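Part Two: The Mop Days

When Iida Niskanen started at Markura she was given a locker, a gray apron and the gripper. The gripper had a handle like a garden tool and two soft fingers at the end, and above the fingers was a camera no bigger than a walnut. She had to pick things up with it, put them down, and press the button with her thumb. Then she did it again.

"How many?" she asked on the first morning.

"Fifty of each," said Merja Nurmi. "If you are tired, the machine learns tired hands. So take a rest before you are tired."

Iida had worked nine years in a hotel laundry, and it was strange to hear somebody tell her to rest. She wrote it on the inside of her wrist with a pen, as she used to write room numbers.

They began with cups. After the cups came spoons, then slippers, then a bag of onions that Merja had carried from home. By September 2021 there were 715 good examples on the shelf computer, and Vuvine, as they called the learning program, could lift a cup without help. It could not do anything with soft things. It closed its fingers on a towel and waited, like a person who has forgotten a word.

So Merja made a list of soft things and put it on the wall beside the window. Iida took the gripper down from its hook and went through the list in order, because she did not trust herself to come back to the difficult ones.

Each evening they looked at the pictures together. Merja sat close to the screen with her glasses pushed up, and her tea became cold. Most of the pictures went by quickly. Then she stopped at one and did not press the key. 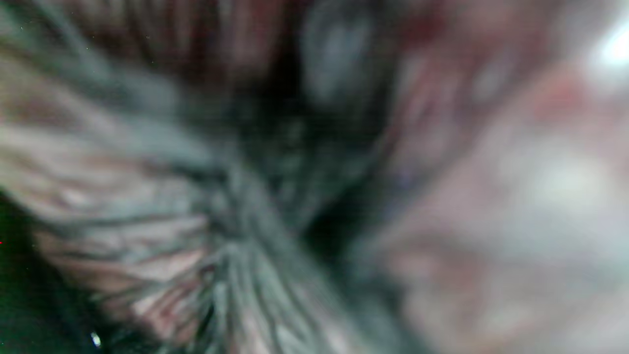

2. What Merja Kept

"Too close," said Iida. "I will delete it."

"Wait a little."

Iida waited. She saw gray strands, long and a bit wavy, with some pink among them, and behind them a dark place with no bottom. On the right side there was only a pale color, like the inside of an eyelid. She was ashamed of it. She had been proud of her steady hand.

"What do you see?" asked Merja.

"Nothing. It is blurred."

"My grandmother had a dog in Lulonby," said Merja. "I used to put my whole face in his neck. It looked like this." She touched the screen near the strands, and then she wiped the screen with her sleeve. "The cups are all very good, Iida. But they are all seen from the same distance, from where a polite person stands."

"You said to be careful."

"Yes, I said it."

The rule was written in the green folder from Bhutto, the company that paid for the work. A picture without a clear object must be marked with a zero. Iida knew the page. She had already marked 133 of them, and she had never felt anything when she did it.

Merja pulled the keyboard to herself. She did not write zero. In the box for remarks she wrote: soft, very near. Then she sat with her hands on her knees.

"They will send it back," said Iida.

"Perhaps they will. Then we will send it again."

Iida took the gripper from the table. The fingers opened when she squeezed the handle, and closed when she let go. It was late, and the last bus was at ten past nine, but she had still seventeen minutes.

"Give me the towel," she said.

Merja gave it to her. Iida bent down over it, lower than before, until her own breath came back to her from the cloth, and she pressed the button.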